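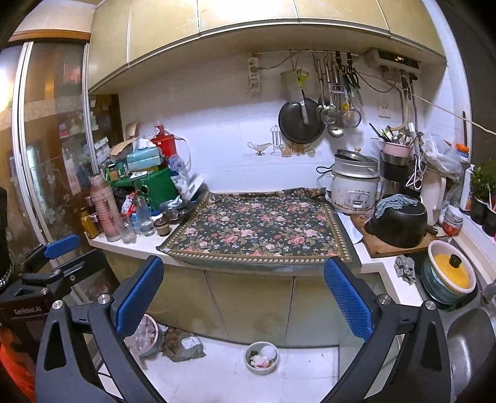 GenRobot.AI hand-held gripper kit, two months in: anyone else using the finger pads for kitchen work?

Forum: Grippers and End Effectors > Kits and Services
17 replies, page 1 of 1 (replies from banned users are hidden)

pantry_shelf
Topic starter

I bought the Troltia hand-held kit (the two-gripper version) in December and have been doing kitchen recordings with it since. Posting my notes because I couldn't find much beyond the product page when I was shopping. The photo at the top is from my kitchen sessions, pads open, over the counter with the rose tablecloth.

What I paid for: two hand-held grippers, the blue mesh finger pads, a spare set of pads, a charging dock and three months of their upload and review service. I already had tablets and storage.

Good:
-- The pads grip better than the solid rubber ones on my old Narnov tool. Plastic cups and the handle of a frying pan both hold fine.
-- The pads are held on by screws. I can change a set without taking the arm apart.
-- Opening is wide enough for a thermos.

Not so good:
-- Pads pick up oil and don't let go of it. I wash them in dish soap and they still feel slick after a session near the stove.
-- Trigger is stiff. My hand is tired well before the battery is.
-- The review service rejects a lot of takes and the reason codes are vague. "Motion quality" covers everything.

I'd give it a 3 out of 5 right now. It would be a 4 if the trigger was better.

lathe_and_order

How many takes before the pads wear? My shop went through pads on the Narnov every couple of weeks, but we were handling machined parts.

pantry_shelf

I'm at 2000 closes on the left unit according to the counter in the app. Some fuzz on the inside edge where it meets cutlery. Nothing torn yet.

Themba Dlamini

We have 3 of these kits at work and I disagree on the trigger. It loosens up. Ours were stiff for the first week and after that people stopped mentioning it. If yours is still stiff after two months, take the side cover off and look at the return spring. On one of ours the spring had been seated on the wrong side of the post. Five minute fix, you need a small Phillips and some patience.

I do agree on the reason codes.

pantry_shelf

Thanks, will look tonight. Does opening it void anything?

Themba Dlamini

I asked support before I did it and they said the side cover is fine, the sensor housing is not. Get it in writing for your own unit though.

quietbracket

Three out of five is generous. For that price I expected a kit that doesn't need a screwdriver in the first two months. I sent mine back and went with the Hirose. Trigger is smooth out of the box and the pads are silicone so oil wipes off.

Emiko Hayashi

I've used both. The Hirose is nicer in the hand, agreed, but the opening is narrower and that matters in a kitchen. I couldn't get it around a rice cooker lid knob and a pot handle in the same session without changing fingers. With the Troltia I never change anything. It depends what you pick up. For small parts on a bench I'd take the Hirose every time.

On the oil: don't use dish soap and a sponge. The mesh holds the soap too, and that's part of the slick feeling. Soak the pads in warm water with a spoon of washing soda, rinse twice, let them dry overnight. I keep two sets going so one is always dry.

quietbracket

So the answer to an oil problem is to buy a second set of pads.

Emiko Hayashi

There's a second set in the box.

quietbracket

Fair. It wasn't in mine, I got the single-gripper version.

crumbtray

Question about setup. Do you clear the counter before you record, or leave it how it is? I'm about to start and the Troltia guide says "natural home conditions", which could mean anything. My kitchen is about as full as the one in your picture.

pantry_shelf

Leave it. I cleared mine for the first batch and got a note back asking for more clutter. Since then the cups, bottles, tissue box and all the rest stay out. The only thing I put away is anything with my name or address on it. Labels on mail, medicine, that kind of thing.

crumbtray

Good to know. And glass? I have a lot of glassware next to the sink.

pantry_shelf

I handle glass, but slowly, and never over tile. The mesh is fine on a dry glass. On a wet one I wouldn't trust it.

Themba Dlamini

Same rule at work. Dry glass only. We also keep knives out of the task list. A cleaver on a hook can stay on its hook. You can have it in the background, but no one grabs it with a gripper.

lathe_and_order

Why not? A gripper keeps your fingers farther from the blade than your hand does.

Themba Dlamini

Because the grip is at two points and a flat handle can rotate between them. We tried it with a butter knife and it spun. With a cleaver that's a heavy blade swinging near your other wrist. Not worth it for a few takes.

lathe_and_order

OK, that makes sense.

solder_sam

Has anyone compared the review service to Skultach? They'll take recordings from any hand-held unit if the files are in the right format. A friend uses them and says they return a marked-up timeline for each rejected take, so you can see where it went wrong. More expensive per hour.

Emiko Hayashi

I ran one batch of 100 takes through both, same files. Troltia passed more of them, Skultach explained more. If you're new, I'd pay for Skultach for a month and learn what a bad take looks like, then go back to whatever is included in your kit. Most of my failures were the same mistake: I was closing the fingers before the wrist had stopped moving. Troltia had those all down as "motion quality". Once I knew, it was easy to stop doing.

pantry_shelf

That's useful. I'd bet mine are the same. I tend to rush anything on the far side of the counter, near the rail.

quietbracket

So we've established that the trigger needs adjusting, the pads need a soak and the included service needs a second service to explain it. And people are still recommending it.

Emiko Hayashi

I am, for kitchens. I said I'd take the Hirose for bench work.

Themba Dlamini

Also still recommending it. We looked at building our own and the parts alone came close to the kit price, before anyone's time.

crumbtray

For someone with small hands, is the grip adjustable? The product page shows one size.

Emiko Hayashi

There's a spacer behind the trigger. It comes installed. Take it out and the trigger sits closer to the palm. It's on the last page of the manual, under "Options". I took mine out on day one, and that may be why I never had a problem with stiffness.

pantry_shelf

I didn't know about the spacer either. I skipped that page.

Update, later the same evening: took the side cover off the right unit. Spring was seated correctly, so not the problem Themba had. Took out the spacer and it's better. Still stiffer than I'd like, but I did a full session of moving cups and lids and my hand was OK at the end. Pads are soaking in washing soda now.

Going to say 3 and a half. I'll update again when the three months of included review run out and I have to decide whether to pay for it.

solder_sam

What's the renewal price?

pantry_shelf

They quote it per account. I've asked and am waiting. Will post it if they let me.

lathe_and_order

One more from me. Do the screws on the pads back out over time? On the Narnov they did and we ended up using thread locker.

pantry_shelf

One did, lower screw on the left pad. I check them before each session now. Haven't used thread locker because I swap pads too often.

Themba Dlamini

Use the low-strength kind, it comes loose with a hand tool. A tiny drop. Keep it off the mesh.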